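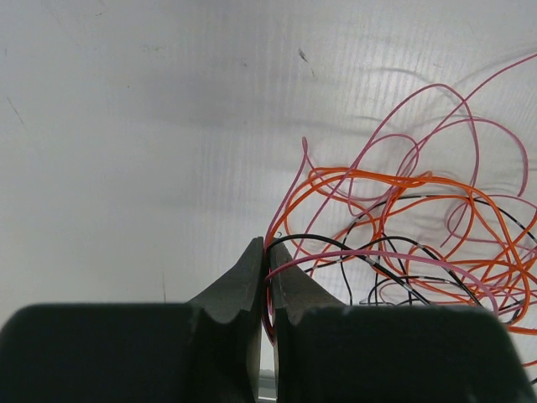 Lead kits for the Floratura control box are leaving the bench with the wrong mix of colors in the bag. Two customers at the Gevcombe site reported it, and I then found the same fault in stock we had not shipped. The leads are thin insulated hookup wire from Pullard, bought cut to length and delivered as one mixed lot. We sort them by color before bagging. When a lot is tipped out, the three colors lie across each other on the pale ribbed plastic and a pull on one strand tends to bring others with it. My first guess was that strays were being carried into the wrong bundle at that point.

Ticket: bench supplies / wire sorting
Opened by: Ghizlane El Ouafi
Opened: 18 March 2022
Product: Floratura lead kit
Priority: normal
Status: closed, one follow-up open

Symptom
A kit has the correct total of 18 leads but the wrong split. Typically one color is over by one and another is short by one. No cut, kinked or bare leads found. Crimp ends not affected (they go on later).

How often
Checked 40 bagged kits from the current lot. 4 were wrong. The lot is over 3000 leads, so I stopped there and put the remaining bags on hold.

Check 1: supplier mix
Opened an untouched Pullard carton and sorted it by hand under the lamp. Insulation color was even along every lead. No off-shade pieces that could be taken for a neighboring color. Supplier ruled out.

Check 2: bag count
Bagging goes by weight. All the colors are the same gauge and length, so a swapped lead weighs the same and the scale passes it. This explains why the fault gets through. It does not explain where the swap happens.

Check 3: table layout
Looked at where the bundles are put down relative to the unsorted wire.

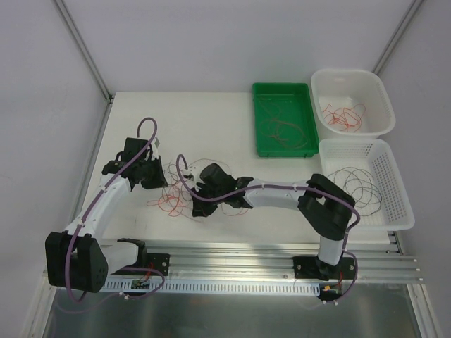

Attachment 2: Unsorted wire mid-table; green tray and white mesh baskets at back right, bundles by color.

The containers stand close together. A lead is long enough to hang over a rim and reach the next container. With the mesh there is a second problem: a stripped end can poke through an opening and stay there when the bundle is lifted out. I repeated this with spare leads in an empty basket at my desk. Ends caught more often when the bundle was dropped in flat than when it was stood up. A caught lead stays behind and goes out with whatever color is loaded into that basket next.

The tray has no openings. I tried the same test with a tray from the cupboard and nothing caught.

Check 4: basket history
Tazi (our stock system) records which color a basket is assigned to, but the assignment is cleared at the end of each lot. Baskets are then reused for any color. In the bad kits, the extra lead was in each case the color that the same basket had held in the lot before. This matches the caught-lead theory and I consider the cause found.

Changes made
1. Smooth liner in each mesh basket. Cut from document sleeve, open at the top. Temporary.
2. Baskets moved apart by more than one lead length.
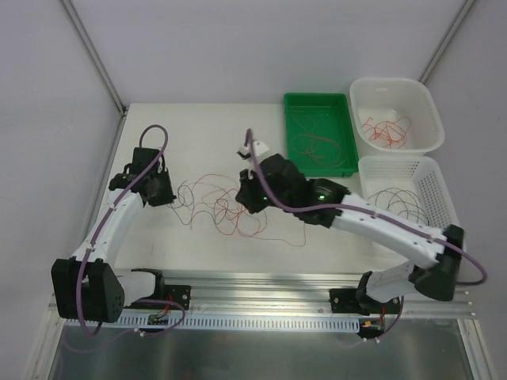 3. Basket color is now fixed in Tazi and does not clear between lots. Label on the front rim.
4. Empty baskets are turned upside down and tapped before a new lot is started.
5. Added to the bagging sheet: fan the leads and check the color split by eye after weighing.

Rework
All held bags opened and checked. Wrong ones corrected from the spares bundle. Replacement kits sent to Gevcombe, ref on the original complaint.

Verification
Ran a short lot with liners fitted. No stray leads left in the baskets, color split correct in every bag. The liners slide up when a bundle is pulled out quickly, so they need a clip or a folded lip.

Open item
Replace mesh baskets with solid trays of the same footprint. Requested from purchasing, expected December. Keep the liners in until then. If a liner splits, swap it before the next bundle goes in and note it under this ticket.

G. El Ouafi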